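最終更新:火曜日

件名:Pederoの新しいアルバム、4曲目と5曲目のあいだに無音が入る

ええと、サポート窓口に出した問い合わせと、そのあと自分でいじった記録をそのまま貼っておきます。同じ症状で困ってる人、たぶんいると思うので!

まず症状から。Pederoの新譜をダウンロード版で買ったんです(配信はZokskaのストア、レーベルはTerkton)。このアルバム、4曲目の最後のフィードバックノイズがそのまま5曲目のドラムになだれ込むのがいちばんの聴きどころなのに、そこでプツッと切れて、一拍おいてから5曲目が始まるんですよ。初めて聴いたとき、そういう演出かと思って3回くらい聴き直しました。でもライブではずっと鳴らしっぱなしだったしなあ、と。

環境はこんな感じです。
・ノートPC、プレーヤーはZokskaの純正アプリ
・ファイルはMP3とFLACの両方を落として確認
・イヤホンは有線、無線どちらでも同じ
・ほかのアルバム(Van Dammeのライブ盤とか)は普通につながる

Van Dammeのほうは拍手も曲間もきれいにつながるので、アプリ全体がダメというわけではなさそう。ここでもう半分くらいレーベル側のミスを疑ってました。

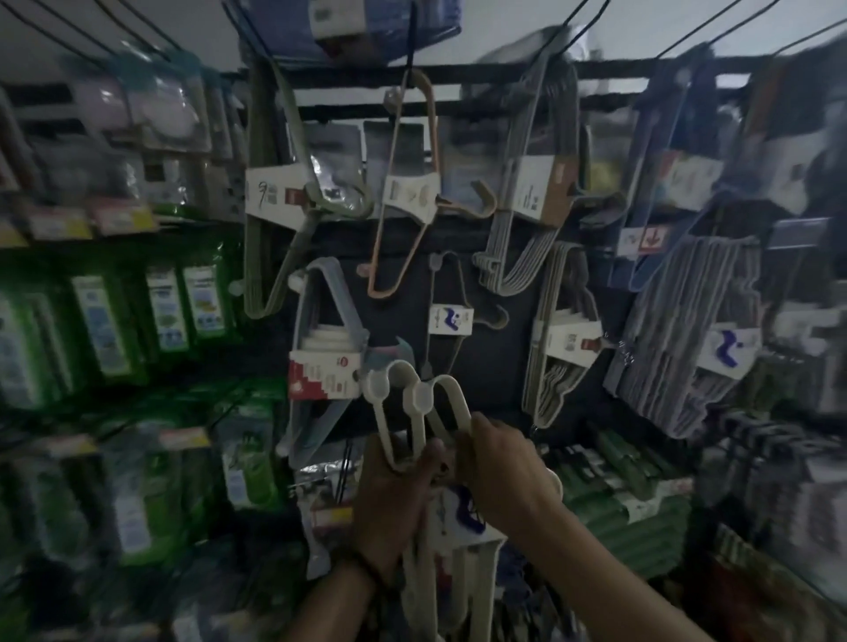

ギャップレス再生の設定をオンにしたら直る?
設定をオンにしただけでは変わらず、アプリのキャッシュを消して再起動したらFLACのほうだけつながるようになりました。MP3は切れたままです。

で、その手順なんですけど、設定→再生→「曲間をつめる」をオン、それから設定→保存領域→キャッシュを消去、アプリを完全に終了してから開き直し。僕は最初、ウィンドウを閉じただけで終了した気になってて、これで一晩むだにしました。常駐してるアイコンを右クリックして終了、までやらないとダメです。

MP3のほうは波形編集ソフトで開いてみました。4曲目の末尾に17ミリ秒、5曲目の頭に9ミリ秒、まっ平らなところがあるんです。数字だけ見ると短いんですけど、ノイズが鳴りっぱなしのところに入ると、もうめちゃくちゃ目立つ! 歌ものだったら気づかなかったかも。ちなみに同じところをFLACで見ると平らな部分はなくて、ノイズがちゃんと端から端まで詰まってました。つまりMP3に書き出すときに付いたすき間なんじゃないかなと思ってます(専門家じゃないので間違ってたらごめんなさい)。

あと関係あるかわからないけど、5曲目のタグのディスク番号が「2」になってました。1枚もののアルバムなのに。これを「1」に直して読み込み直したら、シャッフル解除のたびに5曲目がいちばん後ろに飛ぶ現象は消えました。すき間には効果なし。

ここまでをまとめて窓口に送ったら、受付番号537で登録されて、夜の9時すぎには最初の返事が来ました。思ったより早い。ただ内容は「再インストールをお試しください」で、それはもうやったと書いたんだけどなあ……。いちおう言われたとおりもう一回入れ直して、結果は同じでした。波形のスクリーンショットも添えて返信して、あとは待ち。

待ってるあいだにアルバムの話をちょっとだけさせてください。前作まではベースとドラムだけで押し切る感じだったのが、今回はサンプラーの音が前に出てて、4曲目なんか途中で何のリズムだったかわからなくなるんです。それがノイズで全部つぶれて、5曲目のスネア一発で急に視界が開ける。だからあそこが切れるのは本当につらい! 曲間が命のアルバムってあるじゃないですか。
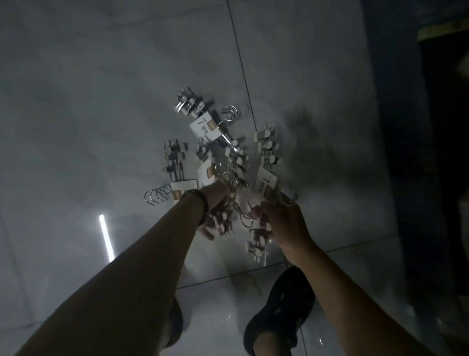

Zokskaサポートです。詳しい検証をありがとうございます。当方でもMP3版の4曲目と5曲目で同じ無音を確認いたしました。レーベルのTerktonに差し替え用の音源を依頼しており、届き次第、ご購入済みのお客様は追加料金なしで再ダウンロードいただけます。5曲目のディスク番号も併せて修正いたします。それまではFLAC版でお聴きください。

というわけで、今のところの対処はこうなります。
・FLACで落とし直す
・「曲間をつめる」をオンにしてキャッシュ消去、アプリを完全終了
・MP3しか使えない機器の人は差し替え待ち

ひとつ未解決なのが、スマホ版のアプリです。同じFLACを入れて同じ設定にしても、画面を消した状態だとたまに切れます。毎回じゃないのでたちが悪い。省電力の設定を外したら減った気はするんですけど、ゼロにはなってません。これは別件として出してくださいと言われたので、再現する条件をもう少ししぼってから新しいチケットを立てます。機種やOSで違いがあったら、コメントで教えてもらえるとすごく助かります!

ステータス:対応中(差し替え音源待ち)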